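Informe de avance para Presum
Proyecto Sukska, comedor y reparto de comida a domicilio
21 de mayo de 2019

Va resumido, el detalle de gastos sale en hoja aparte.

Reparto. 231 personas en lista, 213 con entrega regular. El resto en espera por dirección incompleta o porque no contestan al teléfono. Raciones servidas en el periodo: 2.410. Menos de lo previsto, la cocina paró cuatro días por la avería del extractor. Ya reparado, factura de Poltonik adjunta.

Menús. Dieta blanda y sin sal ya separadas desde cocina, con etiqueta de color. Falta la de diabéticos, pendiente de que la dietista cierre las cantidades. Proveedor de verdura cambiado, el anterior llegaba tarde casi siempre.
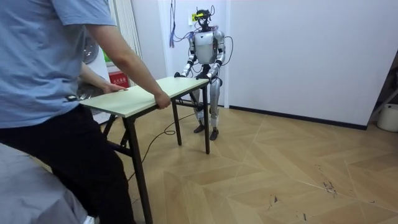

Desde la ruta de Taipe nos dicen que la sopa llega tibia a las últimas casas y que prefieren salir media hora antes, aunque haya que cargar deprisa. Lo probamos esta quincena. Si no funciona habrá que partir la ruta en dos, y eso son más horas de furgoneta que ahora no estan en presupuesto.

Encuesta de satisfacción: 89 respuestas. Gusta el guiso de lentejas, el pescado bastante menos. Varias quejas por las tapas de los envases, se abren en la bolsa. Pedidas muestras de otro modelo.

Pendiente:
Segundo pago, necesitamos fecha.
Permiso para pasar 2 partidas de material a combustible.
Cierre de agosto, decidir si se reparte doble ración la vispera o se contrata cocina externa.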